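Navia series two: your questions

When is it on?
Thursday at 9pm. The first series is repeated from 7pm the same evening.

How many episodes are there?
Eight, plus a Bonusex special in July - that one is online only.

Is Sang Trương back?
Yes, as the harbour pilot, but not until episode 2.

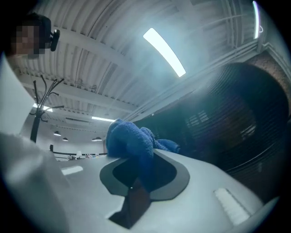 Can I still get tickets for the Akbari screening?
No. All 817 seats have gone. Returns go on sale at the door.

Will there be a DVD?
Fulline has the rights but hasn't given a date.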